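June, bench notes, 8:40 a.m. start

Carried on with the sourdough starter comparison. Jars are still Gredden (rye) and Clemonau (white), same names as on the shelf labels. Both were fed last night at the usual ratio, but Clemonau got its water from the filter jug and Gredden got tap, which was my mistake. Leave it in the record and don't compare the two for this feed.

Gredden had doubled by the time I came in. Clemonau was slower, with a sharper smell and a thin layer of liquid on top. Stirred it back in. Scale drifted by 2 g between weighings, so I changed the batteries and weighed both again. The second set of numbers is the one in the table.

Mixed one dough from Gredden with the Kokkinos flour, total weight 1229 g. It took more water than the Flona bag did last time and still felt stiff after 3 folds. Covered and left on the shelf by the window.

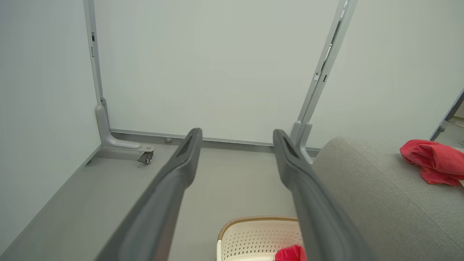

## To do before the next bake

- Feed both jars from the same jug — filtered, room temperature.
- Try Flona again at the same hydration as Kokkinos. The old notes only say "wet," no figure.
- Loaf center read 94 °C last time and the crumb was a little gummy. Leave the next one in for about 3 minutes more.
- Order more parchment.
- New lid for Clemonau, the old one has a crack near the rim.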